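Elora 小组学期项目报告:让仿真夹爪学会收拾桌面

2025年3月21日

我们组这学期选的题目是桌面整理。说白了就是在仿真环境里放一个两指夹爪,让它从一堆杂物里把指定的东西夹起来,放到指定的地方。选题的时候大家都觉得这个题目挺朴素的,做进去之后才发现里面有那么多好玩的东西!组名 Elora 是第一次开会时定下来的,后来代码仓库也跟着叫这个名字。

一、我们想做什么

课程给的基础场景叫 Ralden,桌面很干净,只有几个方块。基础任务我们很快就跑通了,于是想给自己加点难度:换成带木纹的桌面,摆上形状各异的小物件,再把视角从固定的俯视相机换成跟着夹爪走的腕部相机。这样一来,策略看到的东西每一步都在变,离目标越近,背景变化越大,我们觉得这才有意思。

二、场景和数据

场景生成脚本叫 Rilska,是我们自己写的(也是全组最得意的部分)。它每次随机挑选物件、位置、朝向和桌面材质,再随机调一点光照。遥操作录制用的是 Ralden 自带的工具,录一条大概要先热身几次,手感上来了就停不下来,有一天晚上我们录到机房关门。

最后一共录了2000条演示,剔除中途卡住、物件飞出去和操作员手滑的,剩下1566条用来训练。另外留了400个随机场景专门做测试,训练时一次都不碰。
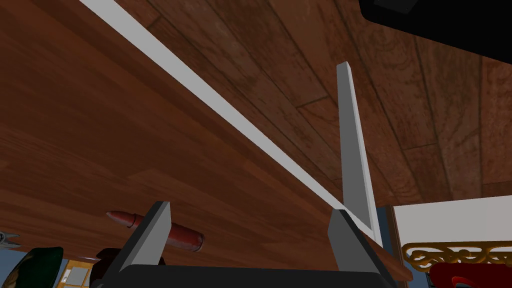
腕部视角最大的麻烦是透视。夹爪的手指离相机很近,在画面里占的地方很大,而要夹的东西往往只露出一截。像口红、马克笔这种细长的圆柱形物件尤其难,斜着放的时候,两根手指必须先转到跟它的轴线垂直,再往下合,角度差一点它就滚走了。另一个麻烦是颜色:棕红色的物件放在棕红色的木纹上,第一版模型经常对着一块木头很认真地夹下去,我们看回放的时候笑了好久,笑完还是得改。

三、改了哪些地方

第一,在输入里加了夹爪的开合量和末端姿态。之前只给图像,模型分不清手指到底张开了多少。

第二,材质随机化的范围放宽。原来 Rilska 里木纹只有深浅变化,后来加进了拼板、接缝和木节,物件也随机换色,逼着模型去看形状。

第三,给接近阶段单独加了损失权重。这个想法来自课上讨论,实现起来只有几行代码,看到曲线往下走的那一刻全组都喊出来了!

训练框架用的是 Adeyemi,上手不算容易,文档有些地方要对着源码读,不过读懂以后改起来很顺手。我们把踩过的坑都写进了仓库的说明文件,后面选这个题目的同学可以直接看。

四、现在做到哪一步

方块和粗一点的圆柱已经比较稳,细长物件还会滚,表面反光强的物件也容易看错位置。目前有2个问题没有解决:一是物件紧贴在一起时,手指插不进中间的缝;二是夹起来之后偶尔会碰到旁边较高的东西,模型好像只顾着看手里的那一件。

五、接下来

4月我们打算先补录一批物件紧挨着的演示,再试试让模型多看几帧历史画面,看看碰撞会不会少一些。如果时间够,还想把任务从夹一件扩展到连续夹几件,中间不复位。完整的测试表格和回放视频会跟代码一起放到课程页面,欢迎别的组拿 Rilska 去生成自己的场景,跑出奇怪的结果也请告诉我们。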